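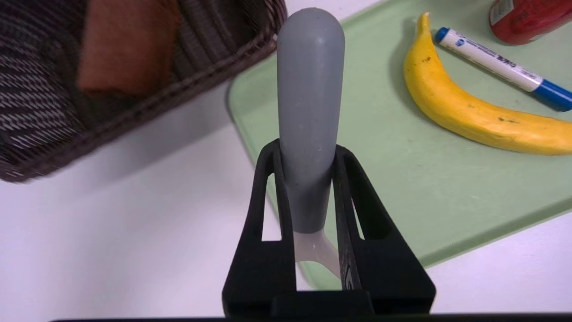
Gripper holding a gray object, fingers closed.

From: Araceli Bañuelos
To: plant-maintenance list
Subject: Re: Kiln inlet seal, second set of leaves gone in one campaign

Vlastimil, we had the same trouble at Manton two campaigns ago, so I will put down what we did and you can take what fits. I have answered under your points.

Vlastimil Trnka wrote:

> We are on the second set of inlet seal leaves since the January shutdown
> at Wumgate. The first set went on the uphill side, this set is going all
> the way around. False air is up and the ID fan is close to its limit. The
> burner people say it is my seal, I say the kiln shell is out of round at
> the inlet. The supplier says our installation was wrong, which is what
> the supplier always says.
>
> Questions for anyone who has been through this:
>
> 1. Did you measure the run-out before ordering leaves, and how?
> 2. Does anybody run thicker leaves there?
> 3. Is it worth going to a different type of seal altogether?

On 1. Yes, but only the second time. The first time we ordered from the drawing. The drawing was from commissioning, and the inlet section had been replaced after that by a contractor who left no record of what he welded in. When we finally measured, we put a fixed pointer on the floor steel and turned the kiln on the auxiliary drive, with the shell marked off in twelve positions. Do it cold and do it again hot if your safety people will let you near it. Our cold and hot readings had the high spot in different places. We still don't have a full explanation for that. The mechanical engineer at the time put it down to the coating ring, and the kiln was lit up again before he could check.

Write down where the support rollers are sitting when you take the readings. We didn't, and then somebody adjusted the thrust roller, and the whole set of numbers had to be done over.

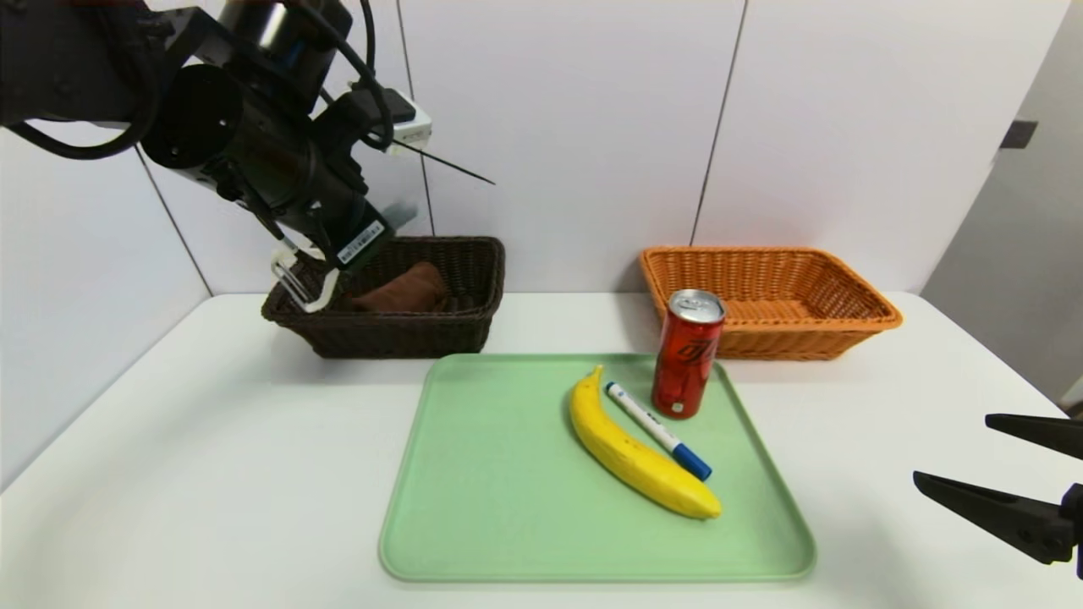

On 2. We tried it. The thicker leaves held their shape but they did not follow the shell, so we had a gap you could put a hand into for a third of each turn. They also wore a groove in the wear ring. I would stay with the standard thickness and look at the overlap instead. Ours had been fitted with less overlap than the supplier's sheet called for, because the fitters ran short and spread out what they had. If your store has the old set, lay a few of them on the floor in order and see which edge is worn. On ours it was the trailing edge, and that told us the tension cable was slack.

About the cable. Check the counterweight. Ours was hung up on a handrail bracket that had been put in for a new walkway. The cable looked tight from the ground. The man who found it was up there for a different job.

Our numbers, in case they help you argue for money. Before the repair the ID fan was drawing 1004 kW at normal feed and we had lost 90 tonnes a day of clinker against plan. I had 500 hours on the first set of leaves when they started to go, and 3913 on the set after we fixed the run-out and the cable. They were still in usable condition when we took them off, and we only changed them because the kiln was down for brick.
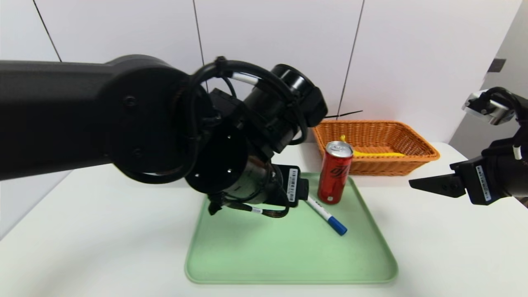 On 3. I can only speak for what I have seen. Tapia has a graphite block seal at the inlet and they like it, but their shell is good and they grease it on a schedule. I don't think it would forgive a bad shell any more than the leaves do. We got a quote from Bolarex for a conversion and put it aside after we read what had to be done to the inlet housing first. If you have to machine or replace the inlet section anyway, then get the quote, because the kiln will be open and the scaffold paid for.

A few other things that you didn't ask about.

Look at the dust return. If the scoops are worn or the chute is partly blocked, hot meal sits in the seal housing and cooks the leaves from the inside. Our first set was blue along the lower third when it came off. I took that as a gas temperature problem and spent two weeks on it. It was the chute.

Check oxygen at the kiln inlet and again after the preheater, at the same time, with the same analyzer if you only trust one of them. If the rise is mostly above the bottom stage, the seal is not your main leak, and you should be looking at poke-hole covers and inspection doors before you spend anything. We found three doors with no gasket at all.

On the supplier saying it was the installation: ask them to send somebody for the next fitting and have him sign the sheet. Ours did send a man. He changed the bolt torque from what was in the manual, and I have his figure in my notebook if you want it.

Your last point was further down in your message, so I will quote that too:

> We also have to decide whether to stop now or try to limp to the planned
> stop. Production wants to limp.

What is your fan margin on a hot afternoon? We limped, and we lost draft on a feed surge in the middle of the night shift and filled the riser. It took longer to clean out the riser than the seal change would have taken. I would at least get a patch on from outside. We used ceramic blanket strips held with a wire rope around the housing. It was ugly and it bought us three weeks. Have one person look at it every shift, and keep spare strips cut to length at the inlet platform and not in the store.

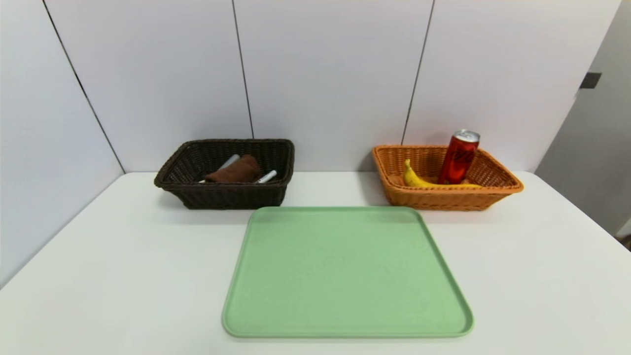

Manton Works, Mechanical Maintenance, Pyro Section

I can send the run-out sheet we use. It is a plain table with the twelve positions across the top and a row each for cold and hot, plus a space for roller positions which was added later for the reason above. I can also send the photos of the worn leaves once I find which computer they are on.

If anybody else on the list has measured an inlet section hot and got a different high spot from the cold reading, I would like to hear where your coating was at the time.

Araceli

2 replies | Share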